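Teleoperation and demo recording > Block pushing, demos keep ending in a clump

rdow_bench
Posts: 31

I'm collecting demonstrations for a push-only task and would like some opinions before I record any more. Set-up is one arm over a maple chopping board, eight blocks, two each in red, green, blue and yellow, each colour pair differing in shape. The tool is a plain dark rod and there's no grasping, only pushing. I drive it with a Bozsik hand controller, position mapped, height locked.

The instructions are short phrases such as "push the blue cube to the yellow hexagon" or "move the red star to the left side". I have 221 demos so far. The trained policy is fine when the blocks are spread out. Once two or three are touching it shoves the whole lot along together and never gets the one it was asked for out of the group.

My feeling is that I need many more demos. Uliana, who does the other half of the driving, thinks the demos themselves are the trouble. Has anyone been through this?

Ruaridh Dow

kelpie_77
Posts: 402

How do you reset between demos? If you put the blocks back by hand in a nice spread every time, the policy has hardly seen a clump from the start. It only meets them at the end of an episode, when the driver is about to stop. That would give you what you describe.

rdow_bench

By hand, yes, and spread out. We do a full reset after each instruction.

kelpie_77

Then stop doing that. Leave the blocks where they finish and give the driver the next instruction from there. You get messy starts for free and you save the reset time. Only go in by hand when something is off the board.

Pell_Osk
Posts: 118

I don't agree with that as a blanket rule. We ran without resets on a rig at Rosonden and after an hour everything had drifted to the far edge, out of comfortable reach. We then had a large amount of data of the arm working at full stretch and not much else. You swap one bias for another.

I would do a reset every ten minutes, and do it badly on purpose. Tip the blocks out of a tub and leave them how they land, apart from standing the tall ones up.

uhrytsenko
Posts: 9

I'm the other driver. My complaint is a bit different from what Ruaridh wrote, so I'll put it here myself.

When I drive, I go round the block first, get the rod behind it, and then push. When he drives, he pushes from wherever the rod already is and steers on the way. Both work. But the same picture on the camera has two different answers in the data, and I believe the policy takes the average, which is to push straight through the middle. In open space that does no harm. With the blocks touching, the middle is exactly where you don't want to be.

rdow_bench

I do go round when I have to. I don't see why I should go round when the block is already lined up.

uhrytsenko

You also push the cube when the other blue one is jammed up behind it, and then call it done when both have arrived.

rdow_bench

Fair on that one. I'd counted those as successes because the instruction only mentions the cube.

Pell_Osk

I would throw those out, or relabel them. If the instruction says cube and two blocks travel, the arm learns that dragging a passenger is allowed. Go through the recordings and mark any episode where a block that wasn't named moves more than its own width. It's dull work but you only have 221 to look at.

tinsnips
Posts: 55

Going against the others a little. I wouldn't force both drivers to drive the same way. We tried that on a sorting job, with a written rule for the approach, and what we ended up with was stiff and couldn't recover when a block rolled or spun. Different styles are fine if your model can hold more than one answer. What are you training? If it is plain regression to the next position then Uliana is right and you will get the average. Change the model before you change the people.

rdow_bench

It is plain regression. I started with the simplest thing.

tinsnips

There you are then.

kelpie_77

Both can be true. A better model will help, and it still won't know how to split a clump if no one has ever shown it. Record some demos where the whole instruction is "separate the blue cube from the green block" and nothing else. Keep them short. Slide the rod into the gap, ease one block out, stop. We found short ones like that were worth more than long tidy ones.

Slow down as well. If the hand controller lets you, turn the scaling down when you are near contact. Most of our bad splits came from arriving too fast and knocking the third block as well.

moss_lane
Posts: 14

What camera delay have you got on the remote view? When I drove from the next room over a Flirnoline link I overshot every contact and then corrected backwards. The corrections all went into the data and the trained arm did the same little wobble before each push. Standing beside the board and looking straight at it cured it.

rdow_bench

We stand beside the board, so no delay to speak of. But you lose sight of whatever is behind the rod and the taller blocks. I lean over to look, and the camera can't lean. I hadn't thought of that as a problem until I read your post.

Pell_Osk

It is one. Drive from the camera picture if you can stand it. If you can't tell from the picture where the cube ends and the green block starts, the policy can't either.

uhrytsenko

We tried driving from the screen this afternoon. It is slower and more tiring but I would say the pushes are cleaner. Ruaridh disagrees about the cleaner part.

rdow_bench

I do. Mine were worse. I'll get used to it.

Plan for now: stop the full resets, tip out from a tub every ten minutes, go through the old recordings for passengers, then a batch of separation demos with the scaling turned down. After that I'll swap the model. I know tinsnips would do it in the other order, but the Midama machine we train on is booked until the end of January, so the order is decided for me.

I've put up a still so you can see the sort of group I mean. If anyone has a view on which side they would bring the rod in from to get the cube out, I'd like to hear it.
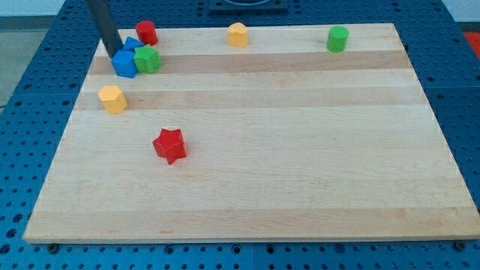 Rod at the blue cube, with the green block touching it and the other blue one behind.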